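# Data Collection Operator, hand-held grippers (full time or 24 hours a week)

Greltov is looking for six new operators for our recording room in Skolside. The work starts in March and the first contract is for five months.

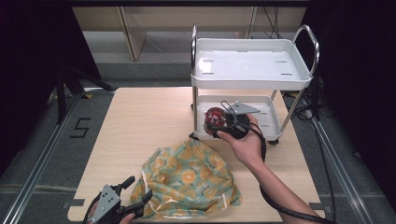

Our team records everyday tasks, which later become training examples for a learning system. The current set is called Oltar. It has 164 task cards, such as putting groceries away, packing a bag, loading a cart or folding towels. Until now we have 2,033 accepted recordings, and 1,368 of them come from one-handed tasks. For the next part we need more work with two hands, and this is why we are hiring.

## What you will do

- Read the task card and set up the table as it says.
- Perform the task with a gripper in each hand, at a calm and natural speed.
- Repeat it with small changes: another start position, another object, another order.
- Mark each recording as good, failed or unsure. Please do not hide the failed ones -- we keep them too.
- Write one or two sentences when something was strange.

A shift is from 8:30 to 13:00 or from 13:30 to 18:00, with a break of ten minutes in every hour. You will stand for most of the shift.

## What we ask from you

- Steady hands and good patience. The same card can come back twenty times in one shift.
- You can wear a small camera on the head without discomfort.
- You read English well enough to follow written instructions.
- You are 18 or older.

Experience with robots is not necessary. Our best operators before were a baker and a piano teacher. Left-handed persons are very welcome, we have too few of them.

## What we offer

Paid training of three days, hourly pay with a supplement for late shifts, and a travel card. Your face is not recorded, but your hands and forearms will be visible, and you will sign a consent form for this before the first shift.

## How to apply

Send a short letter and your available hours to Nicanor Olmedo, Greltov, Room 101, Kikuchi Building, Skolside. A CV is useful but not required. We invite suitable persons for a trial of 40 minutes, and the trial is also paid.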